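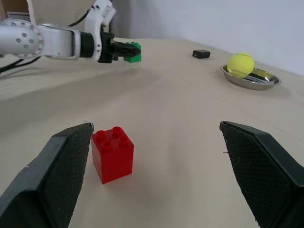
Carnet d'atelier, n° 40

Bon, on avance ! La brique rouge attend entre les doigts du premier bras, la verte est déjà dans les pinces du second, et moi je passe mes journées à me demander lequel des deux doit bouger d'abord. C'est tout le sujet de Levach, notre petite méthode à deux bras : au lieu d'une politique unique qui commande tout, chaque bras apprend la sienne et reçoit, en plus de sa propre vue, une estimation de ce que l'autre s'apprête à faire.

On a entraîné ça sur 421 démonstrations (téléopérées à la main, mes épaules s'en souviennent). Le premier essai était franchement moche, les deux bras se faisaient des politesses sans fin... En raccourcissant l'horizon de prédiction à 4 pas, l'hésitation a presque disparu. Je ne m'y attendais pas du tout !

Ce qui coince encore, c'est l'emboîtement. Un léger décalage des tenons et ça force de travers. La balle de tennis dans son plat en inox sert de distracteur, et pour l'instant la politique l'ignore très bien, même quand je la change de place.

Prochaine étape : refaire toute la série sur le banc de Tallbridge, avec un autre éclairage, sans réentraîner. Je voudrais boucler ça en septembre et mettre les courbes ici, avec les ratés aussi.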